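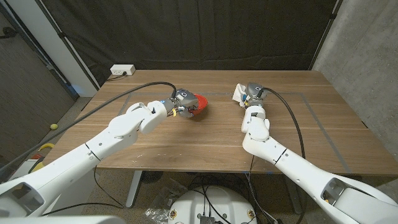
*Fig. 2. Both arms inside the taped work area – red item in the left gripper, white cloth in the right.*

## Recording a two-arm demonstration

1. Place the item and the cloth inside the gray tape lines.
2. Open Skeleck and select **Remote**. Set the episode limit to 3000 steps.
3. Close the left gripper on the item, then the right gripper on the cloth.
4. Hold both arms still for 2 seconds and press **Record**.
5. Perform the wipe at normal hand speed. Press **Stop** with both grippers inside the tape.

**Note:** Episodes shorter than 200 steps are discarded on saving.

**Caution:** Check the gripper cables before each episode. A cable pulled tight at the wrist can shift the grip – stop and re-route it.

6. Return both arms to the start pose before the next recording.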